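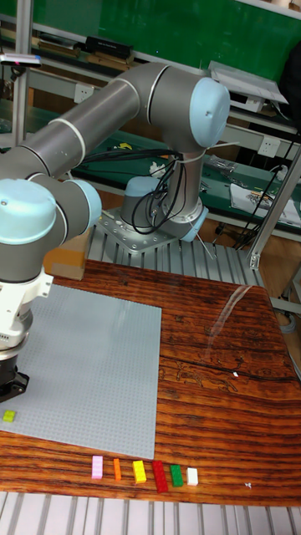

The big gray baseplate, with the first row of bricks lined up along the front of the table.

Blog > Projects > Bricks

Search this blog Go

I finally started on the LEGO. If you've read this blog for a while you know there is a tub of it, and that it has been sitting under the stairs since we moved to Clutden. The tub came from my aunt's attic, and it holds over 2000 pieces, all mixed together with hair ties, pen caps and what I think is part of a clothes dryer. My plan for August was to sort it, wash it, and build one decent thing out of it before the weather turns.

The one decent thing is going to be a street. I want a row of narrow houses like the ones on Bremar Road, where every front is painted a different color. I am not trying to copy them window for window. I just want the colors side by side and the rooflines going up and down.

So before building anything I picked out some bricks to stand for the houses. The order is pink, orange, yellow, red, green, white. Red is the tallest, and I like having the high one past the middle. I tried it at the end of the row first and it looked like a chimney with nothing to do. The lime green one over on the corner of the baseplate marks the park. I only have a handful of that shade, so the park will be small.

I put them along the front edge of the table and left the plate clear, apart from the park. Once bricks are pressed down I stop moving them, even when I know the order is wrong. On bare wood I can slide them around all evening.

A few notes on the baseplate. It is the large light gray kind, and I bought it used from Janevski, the secondhand place behind the bus station. They keep the plates in a record crate, standing up, so you can flip through them. Check for bowing before you pay. Lay the plate on the counter and press one corner. If the opposite corner lifts, put it back. I went through 5 of them before I found one that sat flat. It had some grime between the studs, which came out with an old toothbrush and dish soap. Don't use hot water on these. I warped a small green one that way years ago and it still rocks.

The table has a shiny reddish-brown top with dark streaks in the grain. It looks nice but it is not ideal for this. Bricks slide on it, and the light bounces off it, so small clear pieces disappear completely. If I were setting up for a long build I would put a cloth down along the front and keep the plate on the bare surface. A tray with a lip would also work.

Sorting is going slower than I thought. I started by color, which everyone online says not to do, and they are right. A bin of all red looks great and is useless when you need one particular red piece. I got through 400 pieces that way, tipped them back out, and started again by type. Plain bricks go in one box, plates in another, slopes in a third, and anything with a hinge or a wheel goes in a shoebox to deal with later. The Prudemau drawer units everybody recommends are 55 dollars each at the hardware store, and I would need two, so I'm using takeout containers for now. They stack fine if you keep the lids on.

The white bricks are the problem. About half of them have yellowed. I have read about soaking them in peroxide and leaving them in the sun, and I may try it on a few I don't care about. The one I set out for the end of the row is among the better ones. If I can't find enough good white for a whole house, that last front will have to be tan, and then I'd want to swap it with the green so the tan isn't on the end.

Next I need to work out widths. I'm thinking eight studs for most of the houses and ten for the red one, with a sidewalk two studs deep in front. That should leave room behind for yards, which I would like to do properly, with fences and a shed or two. I also have one gray cat somewhere in that tub and I want him on a roof.

I'll post again when the first two fronts are up, probably pink and orange. If anyone has spare 1x2 bricks in orange, I am short and happy to trade. I have far more blue than I will ever use.

Contact | Copyright, all posts and photos by the author | Back to top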